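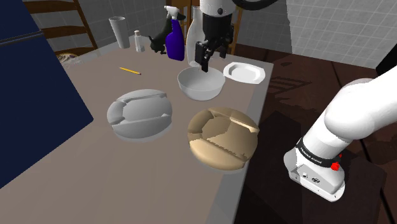
Simulated kitchen cell with the gripper at the mixing bowl, rendered in the Flenia setup tool.

Flenia releases setup and maintenance module for simulated kitchen cells

WELLTHORPE, 7th November – Flenia today released version 4 of its cell setup tool, which adds a maintenance module for single-arm kitchen cells. The module lets a technician rehearse mounting, calibration and finger replacement in simulation before the same steps are carried out on hardware.

The reference cell supplied with the release is a white FRANKA EMIKA arm with a two-finger parallel gripper, working over a long countertop. The base position is set first, then the height of the counter, then the tool center point. Objects are loaded last. The standard set includes a mixing bowl, an octagonal plate, a spray bottle, a pitcher and a pencil, and users can add their own.

Fingertip alignment is checked at the rim of the bowl. The arm lowers both fingers just inside the rim and the module reports the offset from the stored position. If the offset is more than 2 mm, the tool center point is measured again and the check is repeated. Flenia recommends this check after every finger change and after any edit to the counter height.

The module also keeps a service log for each cell. By default it calls for a gripper inspection every 2000 grasp cycles – the interval can be shortened for cells that handle heavy or slippery items. Joint limits, collision margins and cable clearance are stored with the log, so an earlier configuration can be restored if a change causes faults.

The release was tested over 10 weeks at the Camargo training site, where technicians used it to prepare cells for the Wesia project. Changes made during the trial include a clearer warning when the wrist comes too close to tall objects at the back of the counter, and a separate screen for brake and stop-circuit checks.

Version 4 is available now to customers with a current support contract. Cell files from version 3 open without conversion, but finger offsets must be entered again. A module for two-arm cells is planned for February.

About Flenia
Flenia develops setup and service software for robot cells. The company is based in Wellthorpe.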